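Table cleanup: your questions

Do I need to wipe the table first?
I do! Clear top, quick wipe, then start.

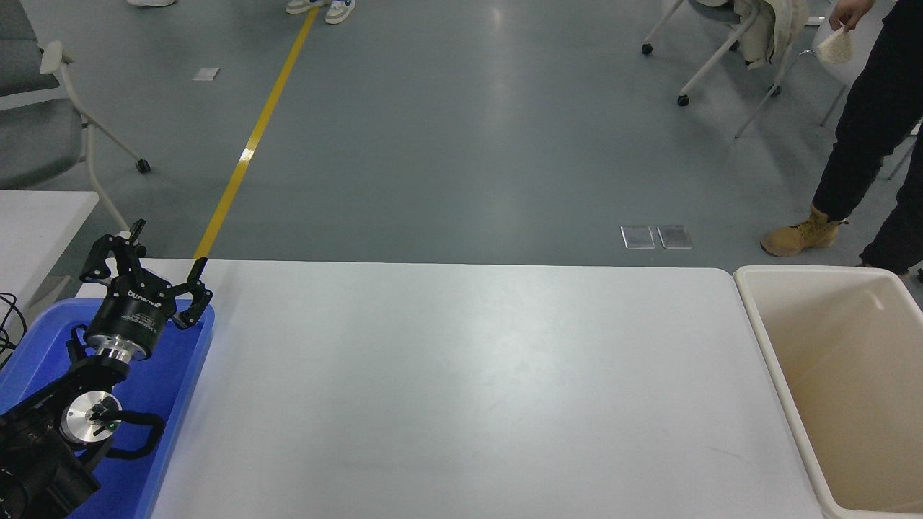

Plendov, Sun 2 September

Can foil trays be recycled?
Ours takes them if they're clean (scrape out the baked-on bits).

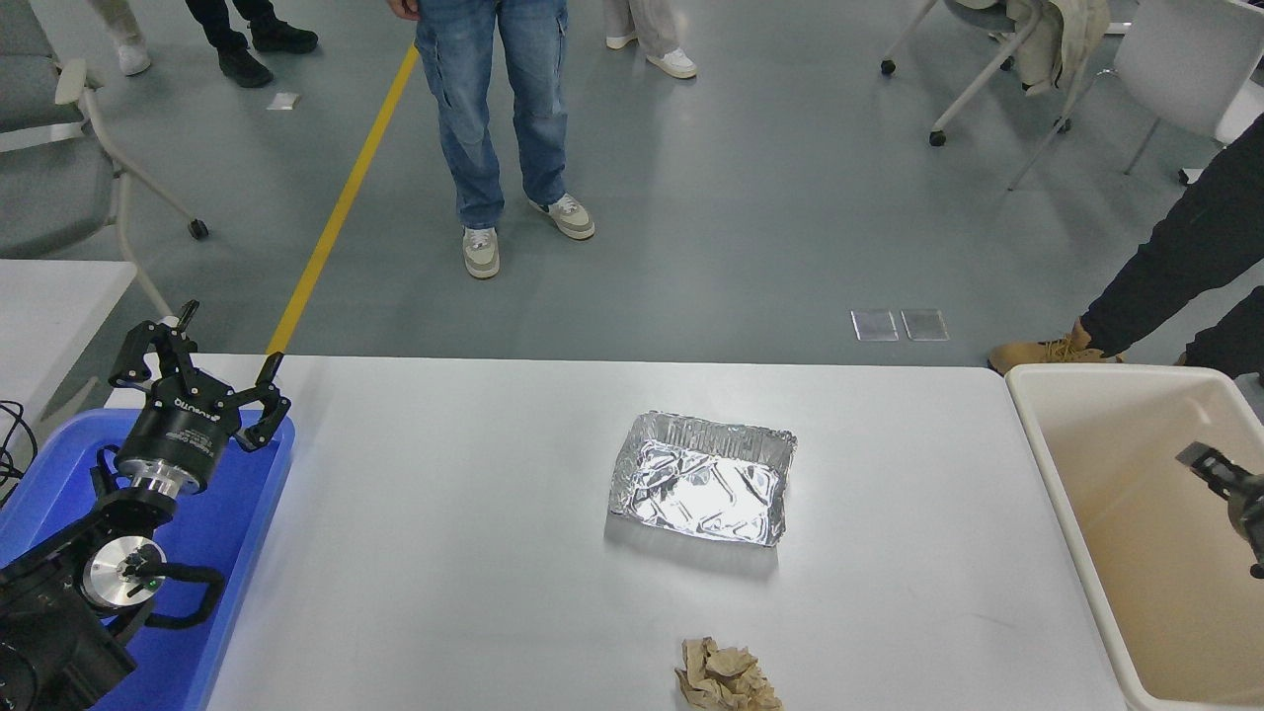

Check with your own town, though – Notside says no.

What about brown paper?

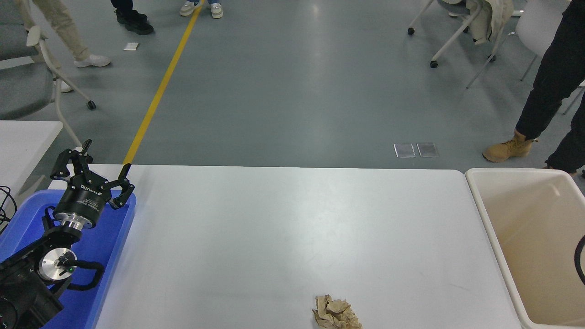

I recycle mine, unless it's greasy. A crumpled ball like the one on the table is fine, just flatten it if you're short on space!

And foil?
Save it up and bunch it together.

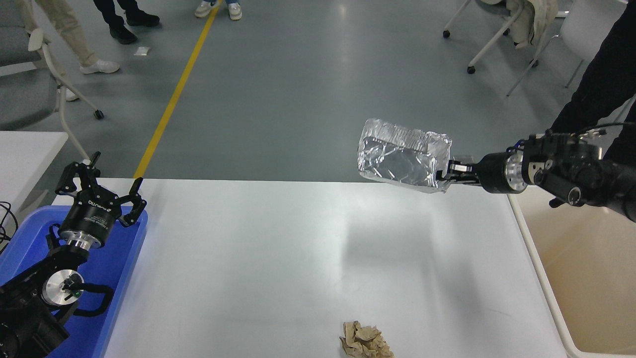

Little scraps get lost, so I wait till I've got a good lump.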